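Tistura ロボットマニピュレーション部 よくある質問

見学の人・新入部員・保護者の方から来た質問をまとめました。急いで書いたので抜けあるかも。気づいたら部室で言ってください。
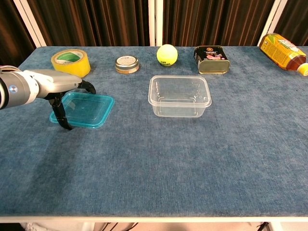 ふた課題の練習。ふたの手前左の角にグリッパ。

最終更新 2021年11月21日

入部・見学について

どんな部ですか?
ロボットアームで日用品をつかむ、動かす、置く。それを大会でやる学生サークルです。車輪で走るロボットや戦うロボットはやってません。よく聞かれるけど、そっちは別のサークル。アームは机に対して固定、動くのは腕と指だけ。地味です。地味だけど一回つかめると帰れなくなります。

初心者でも大丈夫?
大丈夫です。いまの部員も半分以上は入ってからPythonを始めました。ねじ回しと、分からないことを分からないと言えること、必要なのはそのくらい。数学は行列が出てきますが、最初の二か月は出てきません。

見学はいつ行けばいい?
授業期間中なら放課後いつでも。ただし大会前の二週間は話しかけても反応が薄いです、すみません。来る前にメール一本もらえると、アームを動かせる人がいる日を返信します。連絡なしだと、全員がケーブルの下にもぐってるだけの日に当たる可能性あり。

入部はいつでもできる?
できます。ただし新人講習は4月に始まるので、途中から入った人は講習の資料を自分で読んでもらって、分からないところを先輩に聞く形になります。資料は共有フォルダの「講習」の中。古い版も混ざっているので、ファイル名の末尾が new のほうを見ること。new2 は書きかけ。

部費は?
一学期2,000円。消耗品とねじと、指先に貼るゴムシートで消えます。大会の交通費は別で、大学の補助が出た年は安くなります。出ない年は出ません。領収書は必ず残す。レシートを洗濯した人、毎年います。

他学部でも入れる?
入れます。文学部、農学部の部員もいます。大学院生も可。他大学の人は部室の入館登録ができないので、いまは合同練習の日だけ参加です。

兼部は?
可。週に一回は顔を出してほしい。三週間ぜんぜん来ないと、実機の予約表からいったん名前を外します。戻りたくなったら言えばすぐ戻します。怒りません。

パソコンは必要?
自分のがあると楽。スペックは講義で使うノートで足ります。Simsideを重い設定で回すときだけ部室の据え置き機を使ってください。Macの人は一部のドライバが動かないので、実機は据え置き機から。

課題と練習について

ふた課題って何?
今期のメイン練習です。机の上に平らに置いた四角いふたを指で持ち上げて、口の開いた透明容器まで運んで、のせる。文章にすると一行。やると一か月。ふたが薄いので指が机にぶつかるし、角から攻めるか辺から攻めるかで班の意見が割れてます。

なんで角から?
縁が盛り上がっているので、角に指先を引っかけて少し起こすと反対の指が入ります。うまくいけば。辺からの班は、まず横に滑らせて布のしわで止める作戦。両方やってみて記録で決めることにしました。まだ決まってません。

透明容器は難しい?
難しいです。奥行きカメラだと壁が抜けて、底の布が先に見えてしまう。なので容器の位置は色で取らずに縁の反射と形で推定しています。照明を変えると全部ずれます。部屋の電気を勝手に消さない。ほんとに。

ほかの物は何のために置いてあるの?
机にはいつも、課題と関係ない物を並べておきます。荷造りテープ、小さい丸い缶、テニスボール、肉の缶詰、お茶のペットボトルなど。理由は二つで、余計な物がある中で目的の物を見つける練習と、ぶつけずに腕を通す練習。並べ方は回ごとに変えます。変えたら写真を撮ってから始めること。写真のない記録は使えないので消します。

お茶、飲んでいい?
だめです。練習用です。缶詰もだめ。

物の追加はできる?
できます。条件は、割れない、とがってない、においがしない。追加したら物品表に名前を書いて重さを量る。はかりは棚の二段目。生卵を持ってきた人がいたので、「割れない」を一番上に書きました。

机の布は何?
カーペットみたいな毛足の布です。滑り止めと、指をぶつけたときの保険。硬い天板のままだと指先のゴムがすぐ削れます。ときどき粘着ローラーをかけてください、ほこりが多いと認識がおかしくなる。コーヒーをこぼしたら正直に言う。

制限時間は?
大会ルールに合わせて一回90秒。練習も同じ。時間を過ぎたら、あと指一本分でも終わり。続けたくなる気持ちは分かるけど、続けた記録は時間切れとして残します。

成功の判定は?
ふたが容器の口にのって、腕が離れてから動かなければ成功。閉まりきってなくてもいいです。角が一つ浮いてるのは、今のところ成功あつかい。大会の審判がどう見るかは毎回ちょっと違うので、練習では厳しめにつける班もあります。班の中でそろっていればどっちでもいいので、記録の先頭に書いておいて。

一日に何回くらいできる?
班によります。並べ直しと写真の時間が思ったより長い。腕を動かしてる時間より、人間が物を置いてる時間のほうが長いです。初日はだいたい皆それにびっくりする。

記録はどこにある?
共有フォルダの「試行」。いまの時点で2,433回分あります。うち使えるのはもっと少ない。時刻がずれているもの、写真なし、途中で誰かの手が写ったもの、などは「保留」に入れてあります。保留から勝手に戻さないで、担当に聞いてから。

失敗の記録は消していい?
消さないで。失敗のほうが欲しいです。どこで失敗したか一言だけ書く。「落ちた」だけだと分からないので、「持ち上げ直後に左の指から抜けた」くらい。「無理」とだけ書いてあった行、書いた人は心当たりがあるはず。

ソフトについて

Simsideって何?
部で使っているシミュレータです。先輩が作って、あとの代がつぎ足している。机と腕とふたと容器が入っていて、実機の予約が取れない日でも動かせます。インストール手順は共有フォルダ。手順の四番目でほぼ全員つまるので、つまったら掲示板の過去ログを先に見てください。「四番」で検索。

シミュレータでできたのに実機でできない
そういうものです。まず摩擦、次にカメラの位置合わせ、それから指先ゴムの減り具合。この順で見てください。Simsideの布はつるつるの設定が初期値なので、本物の布とぜんぜん違います。値は設定ファイルの table のところ。直したら、直したと書く。黙って直すと次の人が一晩なくす。

プログラムは何語?
ほとんどPython。腕に近いところだけC++で、そこは新人はさわりません。さわりたい人は相談。

機械学習はやるの?
やってる班とやってない班があります。ふた課題は今のところ、角の検出だけ学習、動きは手書き。全部学習でやりたい人は歓迎、ただしデータ集めも自分でやること。人のデータだけ使って並べ直しを手伝わない、は無し。

コードのレビューは?
実機で動かすコードは必ず二人で見る。急いでても。大会前夜でも。シミュレータだけなら一人でよし。レビューを頼むときは「見てください」だけじゃなく、どこが心配か一行書くと返事が速いです。

実機と安全について

実機はいつから使える?
安全講習を受けて、Simsideの確認課題を通して、先輩の横で一回動かしたら予約表に名前が入ります。早い人で入部から三週間。あせらなくていい。

一人で動かしていい?
だめ。必ず二人以上。一人が操作、もう一人は停止ボタンのそば。停止の人はスマホを見ない。動かしてる間に机の上の物を直したくなっても手を出さない、止めてから。

止まらなくなったら?
停止ボタン。迷ったら停止ボタン。押して怒られることはないです。押したあとの復帰は手順書どおりに。復帰のとき腕が少し下がることがあるので、下に手も物も置かない。

指が机を押してしまった
まず止める。手動で少し上に逃がしてから原因を見ます。高さの値が前の班のまま、というのが一番多い。始める前に高さを確認しててください。指先が傷んでたら交換、予備は青い引き出し。最後の一組を使った人は発注表に書く。

速度は上げていい?
練習では最大の65%まで。それより上は大会前の通し練習だけで、顧問か班長がいるとき限定。速くしても、ふたが飛ぶだけのことが多いです。

ケーブルは?
踏まない、引っぱらない、足に引っかけない。机の前側に垂れてるやつは特に。抜けたと思ったら、動かす前に全部見る。

服装は?
長い髪はまとめる。ひも付きパーカーはひもを中に。首から下げる社員証みたいなのは外す。靴はつま先の出ないもの。夏にサンダルで来て帰された人がいます(夏以外にも)。

けがをしたら?
小さくても報告。絆創膏は入口横の箱。紙に一行書いて顧問へ。これまでの報告は、ほとんどが腕じゃなくてカッターです。カッター気をつけて。

大会について

どの大会に出る?
春と秋のTretport杯です。近くの大学と高専の集まりで、規模は小さめ。種目は把持、配置、それから自由課題。うちは配置に毎回出ています。自由課題は出たり出なかったり。

会場は?
Sheehanホール。駅から歩けますが、機材があるときは車です。エレベーターが狭いので腕の箱は立てて入れる。縦向き禁止のシールが貼ってある箱は階段で運ぶ。前回これでもめたので先に書いておきます。

自分たちの腕を持って行くの?
はい。机と布も持って行きます。会場の机を使ったら高さが違って、午前中まるごと調整に使ったことがあるので。照明だけは持って行けないので、着いたらまず校正。昼ごはんより先。

物は何が出るか分かる?
事前リストが出ますが、当日に知らない物が少し混ざります。だから練習でもいろいろ並べてるわけです。色や柄の強いラベルが近くにあると角の検出が迷うので、そこが今の弱点。缶詰の横にふたを置くと目に見えて悪くなる。対策中。

新人も出られる?
出られます。秋は新人だけの班を一つ作るのが恒例。結果は問いません。記録をちゃんと残して、帰ってきて報告を書くところまでが参加です。報告の締切は大会から一週間。過ぎると催促が来ます。

順位は?
把持は真ん中くらい、配置は一度だけ入賞。自由課題は審査員がすごく笑ってくれたけど点は低かった。詳しくは下の大会報告を読んでください。

交通費と宿は?
日帰りです。機材車に乗れるのは班ごとに一人。残りは電車。集合時間は駅じゃなくて会場前で統一。

顧問・保護者の方へ

顧問は誰?
Gerardo Palumbo先生です。日本語でも英語でも大丈夫。メールの返事は短いですが怒ってるわけではないです。「OK.」は最上級のほめ言葉と思ってください。部屋に来るのは主に夕方で、先に停止ボタンの位置を確認してから話し始めます。

夜おそくなりますか?
実機は夜八時まで。大会前は許可をもらって九時まで延ばす日があります。泊まりこみはありません。シミュレータは家でもできるので、そこは本人しだいになります。寝るように言ってください、こちらも言ってます。

成績に影響は?
単位は出ません。試験前の一週間は活動なし、予約表も閉じます。閉じてるのに予約を入れようとする人がいるので、表は鍵をかけました。

保険は?
大学の学生保険に入っていることが条件です。入部届に番号を書く欄があります。番号が分からなければ学生窓口で。

見学に家族も行けますか?
学園祭の日に公開します。柵の外から見てもらって、お子さんは物の並べ係ができます(腕が止まっているとき)。ふだんの日は部屋が狭いのでごめんなさい。

その他

寄付や物の提供は?
ありがたいです。お金より先に、家にある四角いふた付き容器が欲しい。大きさが違うもの歓迎。ふただけ残ってるやつも歓迎。洗ってからお願いします。工具は安全の確認がいるので先にメールを。

動画を授業や発表で使っていい?
部員の顔と声が入っていないものなら可。名前はサークル名を書いてください。顔が入っているものは本人に聞くので、時間をもらいます。

コードの公開は?
Simsideの一部だけ公開する予定。予定と書いてもう一年たってます。READMEを書く人を募集中。書いてくれたら部費ひと学期分なし。

SNSは?
あるけど更新してません。新しいことはこのページと掲示板が先です。

ここにない質問は?
メールで。件名に「質問」と入れてください、入ってないと大会の連絡に埋もれます。返事は二、三日。五日たっても来なかったらもう一回送ってもらえると助かりす。

関連ページ
新人講習の流れ(4月はじまり)
安全講習 受ける前に読むもの
Simside インストールの手順と「四番」対策
ふた課題 角からと辺から、途中経過
Tretport杯 秋の大会報告
物品表の書きかた
実機予約表の使いかた

お問い合わせ:部室前の連絡箱、またはメールフォームから | © Tistura ロボットマニピュレーション部 | ページの先頭へ戻る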